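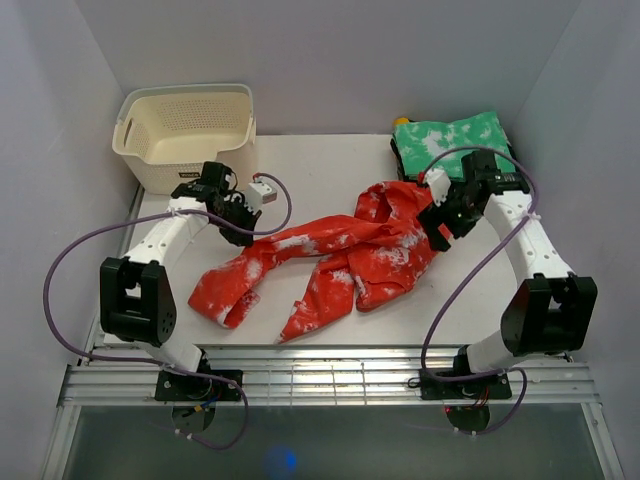 Tuesday, dye notebook, cotton batch for Godinho. Second day on the reds. The reds took up most of the morning and the greens were left until after lunch, so the notes on the reds are longer. What I want from this batch is a firm answer on white areas: how much white we get from a loose scrunch compared with a tight twist, on the same cotton, same dye strength. The red piece lying crumpled across the white table has white splotches in it, and splotches are what we're after, ideally irregular and with soft edges. The green one folded in the corner is more mottled, with white patches. I like the green better as a pattern but Godinho asked for the red kind.

Fabric: Tedine plain cotton, the bleached one, cut to towel size from the end of the old roll. Washed hot with soda ash before anything else, no softener. I weighed a dry piece after washing and wrote 233 g on the tag. The other pieces from that roll came in close enough that I used the same figure for all of them.

Dye: Stallolero red, cold-water reactive powder, from the tub opened in January. Stock made up at 20 g in 1000 ml of warm water, stirred until there were no specks on the side of the jug, then left to stand. Took 200 ml of stock per piece. The label on the tub says to use it the same day and I did.

Method for reds:

- Soak in soda ash solution, squeeze out by hand until it stops dripping.
- Loose pieces: push into a heap on the rack, no bands. Tight pieces: twist from both ends until it doubles back on itself, three bands.
- Pour stock slowly over the top. Turn once, pour the rest.
- Cover with film, leave overnight at room temperature.
- Rinse cold until nearly clear, then hot wash twice, line dry.

Loose pieces: white areas medium size, spread all over, edges soft. Some pink where the dye crept under the folds. Good, close to the swatch Godinho sent.

Tight pieces: white too big and in bands, with a hard red line at each edge. One had a stripe down the middle where the twist doubled back and the dye never got in. Not usable for this order. Keep one for the swatch book and cut up the rest for test strips.

I also tried one in between, loose heap with a single band around the middle. It came out like a loose piece with a belt. No need to repeat it.

Greens: same cotton and the same soda soak, but with the Fistudora green, which is weaker by weight, so I went to 30 g per 1000 ml. All loose heap. They come out even across the piece apart from the corners, which stay paler if they stick out of the heap. Tuck the corners under before pouring. The green bleeds longer in the cold rinse than the red does - allow an extra bucket or two.

Rub test, dry white cloth, twenty strokes: red leaves nothing, green leaves a faint mark. Wet cloth: red leaves a slight pink, green leaves a clear mark. The greens need a third hot wash before they go anywhere near the reds. Don't put the two colors in one load, even after that.

Shrinkage: measured one red before and after on the long side. 915 mm before dyeing, 890 after the second hot wash and drying. The Godinho sheet asks for finished length, so cut longer next time. I pencilled the new cutting length on the bench card.

Folding for the swatch shelf: greens in quarters with the paler corner inside. Reds go in flat if there's room. They crease badly when they've been left in a heap, and a crease across a white patch looks like a fault in the dyeing. Iron on the wrong side, medium, no steam.

Still to do:

- Third hot wash on all greens, then repeat the wet rub.
- One loose red with 150 ml of stock in place of 200, to see if the white opens up or the red only goes thin.
- New soda ash, the bag is down to the last scoop.
- Write the batch number on the back of the tags. Pencil washed off two of them, so use the laundry pen.

Soda bucket emptied and rinsed, jugs on the rack. The rest of the red stock went out at four.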